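Have you ever looked at a table after somebody has been making something on it? There are bits of this and scraps of that, and a cloth folded up on one side, and it can be hard to tell what is going to be part of the finished thing and what is going in the trash. Grown-ups sometimes call this a mess. People who build miniatures call it a workbench, and they are usually quite fond of it.

## What is a miniature?

A miniature is a very small copy of something big. It could be a chair, a bakery, a train station or a whole street with lampposts. Some people make them for dollhouses, and some make them for museums, so that visitors can look down on a town the way a bird would.

At the Weltisley Toy and Model Museum we have 134 little rooms, and the oldest ones are kept in a dim hallway so the light doesn't fade their tiny curtains. Our largest model is the town of Clestden, which has 265 houses and a river made out of varnish (please don't touch the river, even though it looks wonderful to touch!).

## How small is small?

Most model makers pick a **scale** before they start. Scale is just a promise you make about size. If you choose one-twelfth scale, then everything in your model has to be twelve times smaller than the real one. A real door that is 84 inches tall turns into a door that is seven inches tall. A real bed that is 72 inches long turns into a bed that is six inches long, and you could carry it in one hand with the pillow still on.

If you forget your promise halfway through, funny things happen. You can end up with a teacup as big as the bathtub, and then your little family will have an awful time at breakfast.

## Looking for shapes

Now we come to my favorite part, and I could go on about it all afternoon. Before you glue anything, you look for shapes. A box is a shape you can find almost anywhere, and a box can turn into a bed, a stove, a shop counter or a suitcase. A tube is nearly as good. Lay it down and it might be a bolster, which is a long round pillow. Stand it up and it could be a chimney or a column at the front of a library.

Then there is cloth. Knitted cloth is soft and bends around things, so it makes a good blanket or scarf. Fuzzy cloth, the kind that feels like a towel, makes a fine rug, or a lawn if it happens to be green. In our workshop drawers we keep more than 300 scraps, sorted by color, and we still run out of blue.

Small pieces need somewhere to stay. A shallow tray with raised edges is the best thing I know of, because beads and crumbs of foam can't roll off it onto the floor.
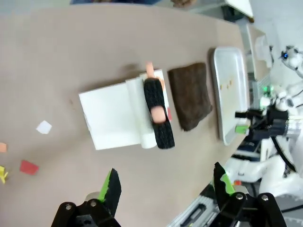

**Bilyk Litness**
*Family Workshop Leader, Weltisley Toy and Model Museum*

Try the shape game on a table like this one. Find the white box with the white tube lying along its side. To me they look like a little bed with a rolled edge, but you may see something different, and you'd be every bit as right. There's a shallow white tray on this table too, and a folded brown cloth that would cover a good-sized floor in a dollhouse.

## Your turn

Ask a grown-up for an empty box, a cardboard tube and a bit of old cloth. Put them on a table and move them around for a while before you reach for the glue. Turn the box on its side. Drape the cloth over the tube. When you see something you like, draw it, so you'll remember how it went.

Leave your model somewhere flat overnight so the glue can dry, and wipe the table before supper.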